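Marble island and dark floors, what color for the walls?

Rafail Giannakopoulos
Hi all. We're finally painting the kitchen and I've been stuck on this since May. The stone and the floor are staying, so the paint has to work around them.

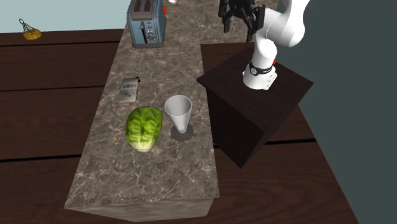
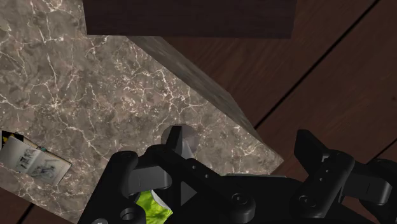
My wife wants a warm white, I want a green, and we've been going back and forth over 12 little sample cards taped up by the fridge until neither of us can see straight. The room faces north and gets its only decent sun at breakfast. I had my heart set on a gray-green, but next to that brown and gray marble with all the pale veins running through it, every card I hold up looks either minty or like old dishwater. Does the wall color have to come out of the stone, or can it just be its own thing? Also the ceiling is low, if that matters. We have 600 to spend on paint and whatever rollers and tape we need, and I'm doing the work myself (slowly).

Dörte Brandes
Oh I love this kind of problem! Take the cards down. They're too small and they're all shouting at each other. Buy sample pots of your best 3 and paint each one on a big piece of poster board, two coats, going right to the edges. Then stand one board at a time against the wall and live with it for a day, breakfast through to when the lights are on.

My guess is you'll end up with a creamy white that leans a little toward tan, so the veins in the marble look clean next to it. North light makes a plain white go blue, and we learned that the hard way in our hallway in Ilcombe, which looked like a dentist's office for two years. If you still want your green, put it on the pantry door or one short wall. Dark floors can take a pretty strong green, stronger than you'd think from the card.

For a low ceiling I'd use the wall color cut to half strength, the paint store will mix it for you. Eggshell on the walls, flat on top. And change your light bulbs BEFORE you pick, not after, ask me how I know.

Manolis Kontogiannis
just go white. you can always paint over it

Themis Economou
Agree with Dörte on the poster boards. One thing to add, wash the wall behind the stove with degreaser first and let it dry overnight or the new paint will peel there. Mine did, in a strip 4 inches wide right above the backsplash, and I had to sand the whole thing back.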